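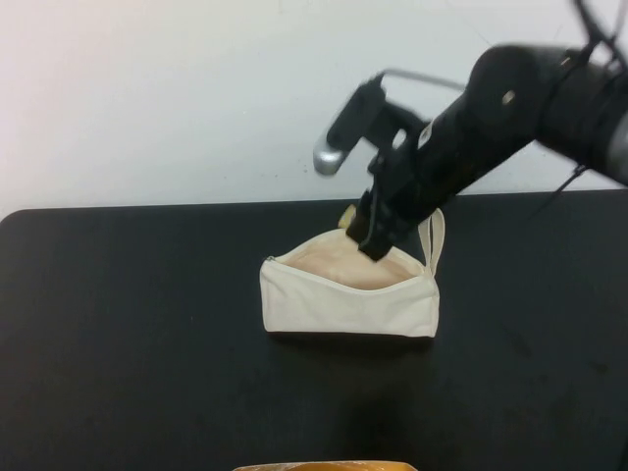 Aug 20, 2025
By Lai-ching Huang

Dear Brodie,

I promised you a proper update before the end of the summer and I'm sorry it has taken me this long to sit down to it. The orchard has kept all of us outdoors, and whenever I opened the laptop somebody came to the door with a bucket of plums! Still, there is plenty to tell you, most of it good.

When the Aritz fund agreed to support the Grakelholm community orchard, the ground was rough pasture with a broken gate and one very old pear tree in the corner. We have now planted 303 young trees, mostly apples, with a short row of damsons along the north hedge where the wind is worst. The planting was finished in April, a little later than I had hoped, as the lower field was too wet to walk on for much of the winter. We lost 31 of the new trees in the dry weeks that followed. I had dreaded writing that sentence to you, but the man at the Zoltulville nursery thinks it a fair result on such thin soil, and he has offered us replacements at half price if we collect them ourselves.

Watering has been the big job of the summer. The old trough by the lane was never going to be enough, so we moved some of the money set aside for benches (you kindly agreed to this over the phone) and bought two large tanks, which stand behind the shed and fill from its roof. Carrying cans uphill is no fun in July, and next year I should like to run a hose along the top path. I have asked for a price and will send it on when it comes.

The pruning mornings have been a real pleasure. We had 60 people across the spring sessions, several of whom had never held a pair of secateurs, and a good number have come back since to weed and mulch. One family from Aranda drives over nearly every fortnight and has more or less adopted the damsons -- I don't think I would dare move one now without asking them. The school has been a bit harder to bring in than we expected. The teacher we had been planning with moved away at Easter, and her replacement is keen but needs time to find her feet, so the children's grafting day has been put back until late winter.

On the money side, we are a little under budget. Around 600 pounds of the tools and fencing line is still unspent, mainly thanks to a farmer up the road who let us have his spare posts for nothing. With your agreement I would like to put it towards tree guards, as the deer have discovered us and are not at all shy. The full figures will follow with the receipts, once I have put them in some sort of order.

For the autumn, we plan to replace the lost trees, mend the lower gate and get a thick layer of mulch down before the frosts. We'd also like to hold a small picking day for the old pear, which is loaded this year and makes very good chutney. Do come if you can manage it. The track is bumpy but the car park is dry, and there is always tea in the shed -- bring a warm coat, though, even if it looks fine when you set off.

With warm wishes from all of us,
Lai-ching

Contact us | © 2025 Grakelholm Community Orchard | Back to top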